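Unit notes, part three: Running your first session of Omthorpe

If you missed the last class, Omthorpe is the village trading game we're using for the rest of term, and one of you will be hosting it each time. I've hosted it badly more than once, so learn from me!

Set the round length before you let anyone in. I like 15 minutes for a first go and 30 once people know their way around the market (any longer and the back row starts checking their phones). You can't change it halfway through without kicking everyone back to the lobby, and they won't thank you for it.

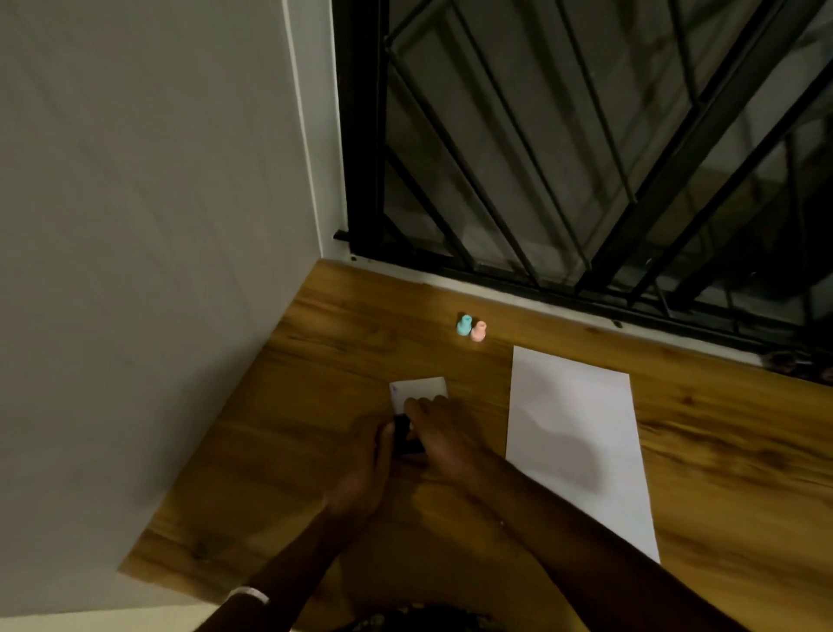

Next comes the starting purse. The default is 10 coins each, and I'd leave it alone until you've seen a full round. Firouzeh Nouri's group bumped theirs up last year and all the grain was gone before the first harvest – great fun to watch, hopeless for the write-up.

When the round finishes, save the trade log straight away, before you close the results screen. Name the file with your group's colour and session code (mine was 1252) and email it to Chaminda Liyanage.

For next time: read the Clarner chapter on barter and bring one question about pricing.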